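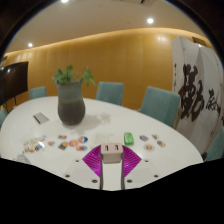 Projekte > Plulwood > Handgreifer > Protokolle

Protokoll der Arbeitsbesprechung »Plulwood«, 11. August 2019

Anwesend: Hatice Ağca (Leitung), Rosalía Lorente, Berkay Çetinkaya, Despina Oprea
Entschuldigt: keine
Unentschuldigt, später eingetroffen: Serpil Özkan (ab TOP 2)
Protokoll: Despina Oprea, wie immer nach kurzer, ergebnisoffener Diskussion

TOP 1 Protokoll der letzten Sitzung
Angenommen. Berkay legt Wert auf die Feststellung, dass er das Wort »Murks« nicht auf die Arbeit von Rosalía bezogen habe, sondern auf den Kalibrierteil im Allgemeinen. Den Kalibrierteil hat Rosalía geschrieben. Zur Kenntnis genommen.

TOP 2 Stand der Aufnahmen
Rosalía berichtet: Der Datensatz umfasst jetzt 1.656 brauchbare Demonstrationen mit dem Handgreifer. Als brauchbar gilt, was nach dem Abgleich der Trajektorie übrig bleibt und bei dem die Finger im Bild sind, wenn sie zugreifen. 41 Aufnahmen sind in der letzten Runde durchgefallen, überwiegend wegen verlorener Kameralage bei schnellen Drehungen des Handgelenks. Berkay fragt, wessen Handgelenk. Rosalía verweist auf die Spalte »Bediener«. Berkay zieht die Frage zurück.

Karten und andere flache Gegenstände auf glatter Tischplatte bleiben die schwierigste Klasse. Die gerippten Finger geben nach, wie sie sollen, und rutschen dann über die Kante, wie sie nicht sollen. Serpil schlägt vor, flache Teile grundsätzlich erst an den Tischrand zu schieben und dort zu greifen. Hatice hält das für zulässig, sofern alle es gleich machen. Bisher gibt es dazu so viele Techniken wie Bediener.

Beschluss: Schieben zum Rand wird Standard. Rosalía ergänzt die Anleitung um einen Absatz. Einen Absatz, nicht vier Seiten.

TOP 3 Ergebnis des Vergleichs
Berkay stellt den Vergleich der beiden Trainingsvarianten vor. Variante Zornier lernt absolute Greiferposen, Variante Besson relative Posen zum jeweils letzten Bild. Je Variante wurden 34 Versuche am Arm gefahren, gleiche Startlagen, gleiche Gegenstände. Besson liegt vorn, am deutlichsten dann, wenn der Tisch zwischen Aufnahme und Versuch verrückt wurde. Das entspricht der Erwartung, was Hatice misstrauisch macht.

Nachfrage Hatice: Wer hat entschieden, was als Erfolg zählt? Antwort Berkay: er. Nachfrage: Wusste er dabei, welche Variante läuft? Antwort: im Prinzip ja. Längere Pause.

Serpil weist darauf hin, dass auch das Kriterium selbst unscharf ist. »Karte angehoben« und »Karte abgelegt« werden in den Notizen abwechselnd verwendet, einmal kommt »Karte fast« vor. Berkay erklärt, »fast« habe er als Fehlversuch gewertet. Das wird lobend erwähnt.

Beschluss: Die Versuche werden aus den Videos neu bewertet, durch Serpil und Despina getrennt und ohne Kenntnis der Variante. Erfolg heißt: Gegenstand in der Zielzone abgelegt, Greifer wieder offen. Bis dahin verlässt keine Zahl aus TOP 3 die Gruppe. Die Folie mit dem nach oben zeigenden Pfeil wird gelöscht.

TOP 4 Latenz
Despina hat den Versatz zwischen Bild und Fingerweite erneut gemessen. Er ist konstant, sofern man die Kamera vorher lange genug laufen lässt, und sonst nicht. Die Korrektur wird in die Vorverarbeitung übernommen. Rosalía erkundigt sich, ob damit die alten Aufnahmen neu gerechnet werden müssen. Ja. Rosalía erkundigt sich, von wem. Vertagt auf TOP 5, dort vergessen.

TOP 5 Umgebungen
Bisher stammt zu viel Material aus zu wenigen Räumen. Serpil stellt eine Liste weiterer Besprechungsräume im Gebäude Varwood auf. Pflanzen, Stühle und was sonst herumsteht bleiben stehen; das Modell soll damit leben lernen. Aufräumen vor der Aufnahme ist ab sofort untersagt. Es hat niemand widersprochen.

TOP 6 Verschiedenes
Ersatzfinger sind bestellt. Die Farbe wurde nicht diskutiert, obwohl Berkay es versucht hat.
Der Entwurf für den Methodenteil soll im Oktober stehen. Hatice bittet darum, das diesmal als Termin zu verstehen.

Nächste Sitzung: nach Abschluss der Neubewertung, Einladung durch Hatice.

4 Kommentare · 0-mal geteilt

Zuletzt in diesem Bereich
Anleitung Handgreifer, Fassung Lorente (lang)
Anleitung Handgreifer, Fassung Lorente (gekürzt)
Notiz zur Latenzmessung
Raumliste Varwood
Zornier und Besson: Konfiguration der Trainingsläufe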